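問い合わせ番号 782:夜間バックアップが途中で止まる件

製品:Zorkine(バックアップソフト)
登録者:Grigoris Kyriakidis
登録日:2022年7月7日
状態:解決済み

【最初の問い合わせ】
お世話になっております。Jadavachの事務所で共有ファイルの管理をしておりますKyriakidisと申します。日本語は母語ではありませんので、わかりにくい文がありましたら、どうぞご指摘ください。

夜間のバックアップが、途中で止まるようになりました。画面には「保存先に書き込めません」と表示されます。しかし、保存先の空き容量は400 GBあります。昼に手動で同じジョブを実行しますと、最後まで正常に終わります。

設定は3月に導入したときから変更しておりません。保存先は共有フォルダーで、名前は「Trasar」です。

試したこと:
・ソフトの再起動(変化なし)
・保存先フォルダーの名前を短くする(変化なし。元に戻しました)
・ジョブを削除して、もう一度作成する(変化なし)

【サポート回答 Graziella Serra】
お問い合わせありがとうございます。手動では成功するとのことですので、容量よりも、夜間ジョブを実行するアカウントの権限が気になります。次の点をお知らせください。
1. 夜間ジョブの実行アカウント名
2. そのアカウントで保存先にファイルを作成できるかどうか
3. 止まった時刻の前後のログ
4. 保存先のディスクの種類

【返信 Kyriakidis】
ご回答ありがとうございます。順番にお答えいたします。

1. 実行アカウントは「dewulf_backup」です。以前の担当者のDewulfという名前のサーバーから引き継いだもので、名前だけが残っております。
2. 小さいテキストファイルは作成できました。ただし、サブフォルダーの中には作成できませんでした。この違いに、今まで気がつきませんでした。
3. ログは本文の最後に貼ります。
4. ハードディスクです。青いキャディに入れて使う形のものです。写真を2枚添付いたします。

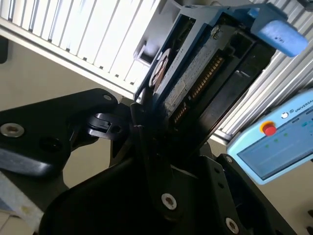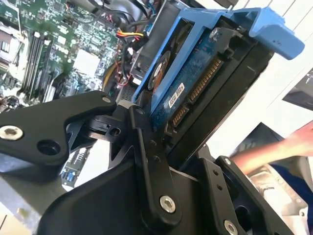
添付写真(2枚目がキャディに入ったハードディスク)

ログの抜粋:
ジョブ開始
保存先に接続しました
フォルダー「会計」を処理中
エラー:保存先に書き込めません(アクセスが拒否されました)
ジョブを中止しました

毎回「会計」のフォルダーで止まっています。その前のフォルダーは正しくコピーされています。

【サポート回答 Serra】
詳しい情報をありがとうございます。ディスクの種類は今回の症状と関係がないと思われます。「アクセスが拒否されました」とありますので、「会計」フォルダーだけ、権限の継承が切れている可能性が高いです。保存先の「会計」のプロパティを開き、継承が有効かどうかご確認をお願いいたします。

【返信 Kyriakidis】
確認いたしました。継承が無効になっておりました。会計担当のFilippos Economouに聞きましたところ、他の人が見られないように、自分で設定を変えたそうです。悪気はありませんでしたので、責めないことにしました。

継承を有効に戻し、その代わりに、見せたくない人を共有の設定から外しました。この方法で正しいでしょうか。

【サポート回答 Serra】
はい、その方法で問題ございません。念のため、他に継承が切れているフォルダーがないかもご覧ください。

【返信 Kyriakidis】
もう一つ、「契約書」のフォルダーも同じ状態でしたので、一緒に直しました。その後、夜間ジョブは二晩続けて最後まで終わりました。

一つだけお願いがございます。エラーの文に、書き込めなかったフォルダーの名前も表示していただけないでしょうか。「保存先に書き込めません」だけですと、私はディスク全体の問題だと理解してしまいました。

【サポート回答 Serra】
ご要望は開発担当に伝えました。本件は解決済みといたします。同じ症状が出ましたら、この番号でご返信ください。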